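My first local election in Givden

I moved to Givden nine years ago, but only this January I could vote for the first time. The seat was for the county board, District 80, and two people wanted it: Barry Holroyd and a school bus driver called Mertens.

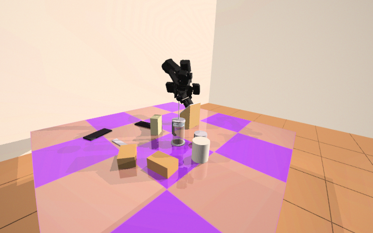
I must say I did not know what a county board does. In my old country we have a mayor and that is enough. So I went to the evening meeting in the library in Skalow, where both candidates answered questions. Most of the questions were about the gravel on Dradano Road. One man asked about gravel three times.

Mr. Holroyd spoke longer and he knew all the budget numbers. Mertens spoke little, but when she did not know something, she wrote it in a small notebook and asked for the person's phone number. I liked this very much.

Mertens received 1269 votes and Mr. Holroyd 1188, so the difference was 81. My neighbor says this is close for our district. Mr. Holroyd has already taken down his signs, also the big one by the gas station.

The first board meeting is at 7 p.m. and the public may sit in the back. I think I will go, if the road is not too bad.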